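Zakov hand-held gripper kit - worth it at 464?
Posted in Kits and Reviews

waltetti_fan
Monday, my first week with the Zakov kit done, so a few notes for anyone hovering over the buy button. I paid 464 for the version with the blue ridged finger pads. The one with the spare jaws and the carry case is 736 and I couldn't stretch to it.

I've been using it for chores round the kitchen, mostly picking bits of litter up and getting them into the bin. It's chunkier than I expected from the shop photos, and my wrist knew all about it by the second evening! The linkage feels solid though, no slop at the pivots, and the pads are lovely.
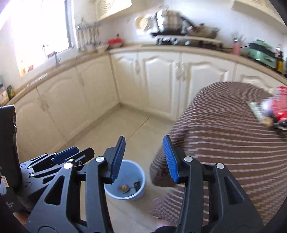 The thing I can't get on with is the trigger. It's stiff for the first bit of travel and then lets go all at once, so small wrappers get squashed or flicked. Anyone found a softer spring that fits?

pegleg
Strömberg do a spring set that drops straight in. Took me ten minutes with the little hex key. You do lose a bit of squeeze on heavier stuff - fine for wrappers, not so fine for a full tin.

Zevik owner here
I'd send it back, sorry. For that money you're nearly at the Zevik, and the trigger on mine has been smooth from day one. Zakov support took 5 days to answer me about a missing screw.

waltetti_fan
Nearly at the Zevik? Last I looked it was 1,000 before postage!

Zevik owner here
They had it cheaper in April. Fair enough if it's gone back up. I still say you notice the difference after an hour of picking things up.

Tuva Bråten
I've used both and I don't agree. The Zevik has the nicer trigger, yes, but its pads are slick and I ended up gluing rubber on them. On the Zakov I've never had to touch the pads. If it's only the spring that's bothering you I'd keep it and buy the Strömberg set.

Also, check you've not got the return spring hooked on the inner hole. Mine came like that and it was horrible to pull. Outer hole, much better.

waltetti_fan
Just been and looked. Inner hole. Moving it over now, will report back.

pegleg
Ha, didn't know there were two holes. Off to check mine.

waltetti_fan
OK, loads better. Still a bit of a jump at the end, so I've ordered the springs anyway. Does the set come with the small washers or do I need to get those separately?

pegleg
Separately. M3, any hardware shop.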